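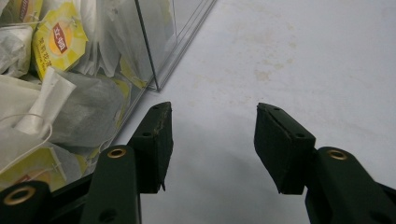

Three weeks is too short for the saison, according to the reply I got on the homebrew board this morning, and I should leave it alone until the end of August. Fine, but I'd already pulled a sample before I read that!

Aug 5, 2020. Batch two of the Flestau saison, still in the small fermenter. Gravity hasn't moved in 4 days, so I'm calling it done, whatever the board thinks. Smells like pear and a bit of white pepper (lovely), but there's a sharp edge at the back of the taste that I don't remember from batch one. Might be the Zudum hops – I used the new bag, and it was a lot more pungent when I opened it. Might be me pitching too warm again.

Drew off nearly 380 ml for tasting and split it into two jars. One's in the fridge, the other is on the shelf next to the Quintanilla stout so I can compare them this weekend. Please don't drink either one, they're both labeled.

Bottles still need a soak. Caps are low, order more. If the sharpness hasn't softened by the weekend I'll try half the batch on orange peel and bottle the rest plain.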